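Den Umzug ins Pflegeheim vertraglich gut vorbereiten: eine Anleitung für Angehörige

Wer zum ersten Mal einen Heimvertrag in der Hand hält, erschrickt meistens ein wenig. Bei meiner Mutter waren es mit allen Anlagen 78 Seiten, und ich habe sie zuerst einmal zwei Tage lang auf der Kommode liegen lassen, weil mir schlicht der Mut fehlte. Falls es Ihnen gerade ähnlich geht, seien Sie getrost, das geht sehr vielen so, und man kommt durch, wenn man sich die Sache einteilt. Ich schreibe auf, wie wir es gemacht haben, in der Reihenfolge, die ich beim nächsten Mal wieder wählen würde. Eine Rechtsberatung ersetzt das natürlich nicht, und bei kniffligen Fragen sollten Sie sich wirklich eine gönnen.

Schritt 1: Unterlagen zusammensuchen

Legen Sie einen einzigen Ordner an, am besten einen dicken. Hinein kommen der Bescheid der Pflegekasse über den Pflegegrad, die Vorsorgevollmacht oder der Betreuerausweis, die letzten Rentenbescheide, die Patientenverfügung, falls es eine gibt, und eine aktuelle Medikamentenliste vom Hausarzt. Von der Vollmacht machen Sie bitte gleich mehrere Kopien, denn danach fragt wirklich jeder: das Heim, die Bank, die Kasse und am Ende noch der Telefonanbieter. Das Original geben Sie nicht aus der Hand, das zeigen Sie nur vor.

Schritt 2: Die vorvertraglichen Informationen anfordern

Bevor überhaupt etwas unterschrieben wird, muss Ihnen das Heim schriftlich und in verständlicher Form mitteilen, was es leistet und was das kostet. So steht es im Wohn- und Betreuungsvertragsgesetz, kurz WBVG. Wir hatten zwei Häuser in der engeren Wahl, Haus Zamani und die Residenz Skiltimard, und haben uns die Blätter nebeneinander auf den Küchentisch gelegt. Erst da fiel uns auf, dass der Investitionskostenanteil im einen Haus bei 618 Euro im Monat lag und im anderen spürbar darunter — im Prospekt hatte davon kein Wort gestanden.

Schritt 3: Das Zimmer ansehen und die Ausstattung festhalten

Fragen Sie, welches Zimmer es genau sein wird, und lassen Sie sich die Zimmernummer in den Vertrag schreiben. Klären Sie auch, welche Möbel gestellt werden und was Sie von zu Hause mitbringen dürfen. Ein eigener Sessel, die vertraute Stehlampe, die Bilder der Enkel, das macht in den ersten Wochen unglaublich viel aus! Für alles Mitgebrachte schreiben Sie eine kleine Liste, lassen sie vom Haus gegenzeichnen und heften sie zum Vertrag. Dann gibt es später keinen Streit darüber, wem was gehört.

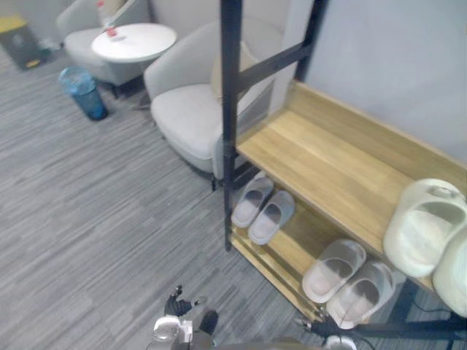
Schritt 4: Die Kosten Posten für Posten durchgehen

Pflege, Unterkunft, Verpflegung und Investitionskosten müssen getrennt ausgewiesen sein. Nehmen Sie einen Bleistift und haken Sie ab. Achten Sie besonders auf Zusatzleistungen, also etwa ein größeres Zimmer oder besondere Wäschepflege, die nur berechnet werden dürfen, wenn sie vorher schriftlich vereinbart sind. Fragen Sie außerdem, was bei einem Krankenhausaufenthalt abgezogen wird.

Schritt 5: Die Klauseln zu Erhöhung und Kündigung lesen

Eine Entgelterhöhung muss das Heim schriftlich ankündigen und begründen, einfach so im Vorbeigehen geht das nicht. Kündigen können Bewohner spätestens am dritten Werktag eines Monats zum Ablauf desselben Monats, und in den ersten beiden Wochen nach Beginn des Vertrags sogar jederzeit ohne Frist. Das Heim selbst darf nur aus wichtigem Grund kündigen. Steht in Ihrem Entwurf etwas anderes, dann haken Sie freundlich, aber hartnäckig nach.

Schritt 6: Prüfen, wer unterschreibt

Unterschreiben Sie als Bevollmächtigte immer mit dem Zusatz „in Vertretung für“ und dem Namen Ihres Angehörigen. Lesen Sie auch die Anlagen daraufhin durch, ob irgendwo ein Schuldbeitritt versteckt ist, mit dem Sie persönlich für die Heimkosten einstehen würden. Bei uns lag so ein Blatt tatsächlich dabei, ganz harmlos zwischen Hausordnung und Friseurpreisliste. Wir haben es herausgenommen und nicht unterschrieben.

Wenn Sie unsicher sind, nehmen Sie den Entwurf mit zur Verbraucherzentrale oder zu einer Anwältin für Sozialrecht und fragen Sie vorher nach dem Preis. Die Sprechstunde des Vereins Trarkura ist im September wieder geöffnet, bringen Sie dorthin bitte den ganzen Ordner mit.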